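# Best way to store wool jumpers over summer in a humid house?

**Lợi Doãn**

Hi all, first post on here. We moved to Clistside last winter and I've gone a bit mad buying secondhand wool – mostly jumpers, plus a Tralletti coat I paid way too much for and love to bits. Now it's warming up and I've got nowhere sensible to put any of it.

The house is a damp old weatherboard place and the wardrobe in the spare room smells musty from about November on (the neighbours say theirs does too). My mum always shoved everything in plastic bags with a few mothballs and called it a day, but the smell of mothballs gives me a headache and I've read that plastic makes mould worse. Then other people say plastic is the only thing that keeps moths out. So which is it?

I've got heaps of bags already, so if I can get away with using those I'd be stoked. Otherwise I'll buy tubs or whatever people reckon.
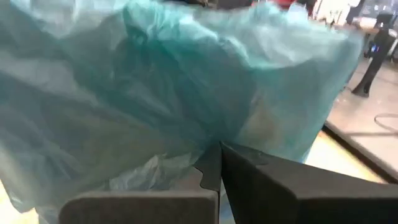
I should add that I did find one small hole in a grey cardigan last week, right near the cuff. Could be a moth, could be me catching it on the gate. I haven't seen any moths flying around, but I also haven't pulled everything out to look properly. Do I need to treat the whole lot before it goes away, or only that one? And does everything have to be washed first, even the things I only wore a couple of times?

Cheers in advance!

**woolly_marg**

Wash everything, yes, even the ones you wore twice! Moth grubs go for skin oils and food spots as much as the wool, and a jumper that looks clean usually isn't. Cool water, wool wash, roll it in a towel to get the water out, then dry it flat in the shade. And then leave it another full day after you think it's dry. Thick ribbing at the cuffs and neck holds on to moisture for ages, and that's the bit that goes mouldy once you close it up.

On the plastic question, you're both right. A sealed bag keeps moths out very well, and it also keeps any damp in. I use plastic in a dry year and cotton pillowcases in a wet one, and I've had more trouble with mould than with moths. If you do go with bags, pick a dry day to pack, squash the air out gently, and don't put them against an outside wall. I open mine up in the middle of summer for an afternoon and have a sniff.

For the cardigan, put it in a bag by itself and freeze it for 3 days, let it come back to room temperature while it's still sealed, then freeze it again. I'd do that with anything that was folded up next to it as well. Give the shelf a good vacuum too, right into the corners and along the skirting, and empty the vacuum outside.

The coat I'd send to a drycleaner and then hang in a cotton garment bag. Coats get nasty creases across the shoulders if you fold them for months – ask me how I know. Take it out of the drycleaner's plastic as soon as you get home.

**Baz at Tawhiri**

Cedar balls. Done it for years, never had a hole.

**petunia88**

I'd be careful relying on cedar by itself, the smell fades and then you've just got some wooden balls in a drawer. You can sand them a bit to freshen them up but I always forget.

Agree with Marg on nearly everything. The only thing I do differently is tubs with clip lids, up on top of the wardrobe where it's a bit warmer, with a few of those silica packets in each one. Mine are Ivstead ones from a garage sale and the lids still fit. Heaviest jumpers on the bottom, and don't cram them in or you'll be steaming out creases come June.

Also a cheap humidity gauge is worth having in that spare room. If it's sitting over 65 per cent most days I'd sort that out first, or find another room for the wool altogether. We ended up keeping ours in the hallway cupboard next to the hot water system and it's been fine there.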